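작업 노트 / 자율주행 카트 Rekholm 2호기
6월, 오후 4시 20분에 쓰기 시작
작성: Vasylyna Tkachenko

오늘 실외 주행 시험 중에 비상정지가 늦게 걸렸습니다. 다친 사람은 없고 차체도 괜찮습니다. 그래도 안전에 관한 일이므로 기억이 분명할 때 순서대로 적어 둡니다. 제 한국어 문장이 어색한 곳은 나중에 고쳐 주시면 고맙겠습니다. 숫자는 로그에서 옮겼으니 고치지 마십시오.

준비

배터리는 아침에 교체했습니다. 타이어 공기압, 휠 너트, 앞 범퍼 스위치를 확인했고 모두 정상이었습니다. 무선 비상정지 송신기는 Flemard 제품이고, 수신기는 뒤쪽 제어함 안에 있습니다. 출발하기 전에 바퀴를 띄운 상태로 비상정지를 두 번 눌렀고 두 번 다 바로 멈췄습니다. 이 점검 때문에 제가 안심을 했는데, 나중에 보니 점검 방법이 부족했습니다. 아래에 다시 씁니다.

소프트웨어는 지난주에 합친 버전이고, 바뀐 것은 차선 추종 쪽의 필터뿐입니다. 비상정지 코드는 봄부터 손대지 않았습니다. 적어도 변경 기록에는 그렇게 나옵니다.

주행

첫 번째 주행은 문제가 없었습니다. 콘크리트 줄눈을 따라 직진하고 끝에서 돌아왔습니다. 새 필터는 줄눈이 흐려지는 구간에서도 값이 튀지 않았습니다. 이것은 좋은 결과이고 따로 정리하겠습니다.

두 번째 주행에서 중간쯤 갔을 때 제가 계획대로 무선 비상정지를 눌렀습니다. 카트는 멈추지 않고 같은 속도로 계속 갔습니다. 저는 버튼을 덜 눌렀다고 생각해서 다시 눌렀습니다. 그때 카트가 멈췄는데, 지금 로그를 보면 두 번째로 누른 것 때문이 아니고 첫 번째 신호가 늦게 처리된 것입니다. 옆에서 같이 걷던 동료가 차체의 빨간 버튼에 손을 뻗고 있었지만 누르기 전에 멈췄습니다.

로그에 나온 것

수신기가 신호를 받은 시각과 모터 드라이버의 출력이 꺼진 시각의 차이가 439밀리초입니다. 우리가 정한 한계는 300밀리초입니다. 제 느낌으로는 일 초가 넘은 것 같았습니다. 사람의 느낌은 이런 때에 믿기 어렵습니다. 하지만 한계를 넘은 것은 사실입니다.

송신기에서 수신기까지의 시간은 이 숫자에 들어 있지 않습니다. 송신기 쪽에는 로그가 없으니까 실제 지연은 더 길었을 수 있습니다. 이 부분은 모른다고 적는 것이 맞다고 생각합니다.

같은 시간에 CPU 사용률이 높았습니다. 카메라 녹화를 켜 둔 상태였고, 디스크 쓰기 대기가 여러 번 보입니다. 그리고 비상정지 메시지가 카메라 프레임과 같은 큐에 들어가 있었습니다. 저는 이것을 오늘 처음 알았습니다. 설계 문서에는 비상정지가 따로 된 높은 우선순위 큐를 쓴다고 되어 있는데, 실제 설정 파일에서는 그 줄이 주석으로 막혀 있었습니다. 누가 언제 막았는지는 아직 찾지 못했습니다. 혼내려고 찾는 것은 아닙니다. 그때 어떤 이유가 있었는지 알아야 다시 풀어도 되는지 판단할 수 있습니다.

큐가 밀린 이유에 대한 제 추측입니다. 노출이 자동으로 바뀔 때 프레임 전처리가 오래 걸리고, 그 사이에 녹화가 디스크를 기다립니다. 구름 사이로 밝은 곳이 화면에 들어오면 노출값이 자주 바뀝니다. 실내에서는 조명이 일정해서 이런 일이 거의 없었습니다. 렌즈도 닦아야 합니다. 빛 번짐이 있으면 줄눈 검출에도 좋지 않습니다.
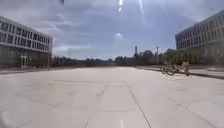 2차 주행 때 고정 카메라 화면. 하늘에 밝은 세로 줄 두 개, 왼쪽 위에 작은 얼룩. 줄눈은 잘 보임.

오른쪽 연석 가까이의 자전거 두 대는 장애물 목록에 들어가지 않았습니다. 주행 폭 밖이어서 이번에는 관계가 없지만, 라이다 쪽에서 잡았는지 따로 보려고 합니다. 다음에 경로를 오른쪽으로 옮기면 문제가 될 수 있습니다.

실험실에 돌아와서 한 것

바퀴를 띄우고 녹화를 켠 상태에서 노출을 일부러 흔들었습니다. 카메라 앞에서 손전등을 움직였습니다. 비상정지를 반복해서 눌렀더니 대부분 정상이었지만 한 번은 대략 500밀리초까지 늘어났습니다. 이 값은 화면의 그래프에서 눈으로 읽은 것이니까 정확하지 않습니다. 원본 로그는 저장했습니다.

녹화를 끄고 똑같이 했을 때는 늦어지지 않았습니다. 그래서 녹화가 관련이 있다고 봅니다. 원인이 하나인지는 아직 말할 수 없습니다.

아침 점검이 왜 이것을 못 찾았는지도 분명합니다. 점검할 때는 카메라와 녹화가 꺼져 있었습니다. 컴퓨터가 한가할 때만 비상정지를 시험한 것입니다. 점검표는 제가 만들었으니 제가 고치겠습니다.

결정한 것

무선 비상정지가 소프트웨어를 거치지 않고 모터 전원을 직접 끊도록 배선을 바꿉니다. 수신기에 릴레이 출력이 있는데 지금은 쓰지 않고 있습니다. Espinoza 쪽 배선도를 보면 드라이버의 허가 신호 선에 넣을 자리가 있습니다. 전기 담당이 먼저 확인한 다음에 자릅니다. 저 혼자 자르지 않습니다.

배선이 끝날 때까지 2호기는 실외에서 움직이지 않습니다. 바퀴를 띄운 시험만 가능합니다. 제어함에 종이를 붙였고 열쇠는 제 서랍에 있습니다. Skestmont 시연 준비가 급한 것은 알지만 이 순서는 바꾸지 않았으면 합니다.

점검표에는 모든 센서와 녹화를 켠 상태의 비상정지 시험을 넣습니다. 멈췄는지만 보지 말고 지연 시간을 적는 칸도 만듭니다.

아직 모르는 것

- 우선순위 큐 설정이 언제부터 막혀 있었는지
- 1호기도 같은 설정인지 (내일 오전에 확인)
- 송신기 배터리가 약할 때 지연이 달라지는지
- 자동 노출을 고정해도 줄눈 검출이 괜찮은지

추가, 오후 6시. 1호기의 설정 파일을 원격으로 먼저 열어 봤습니다. 같은 줄이 똑같이 막혀 있습니다. 1호기에도 종이를 붙이고 퇴근합니다.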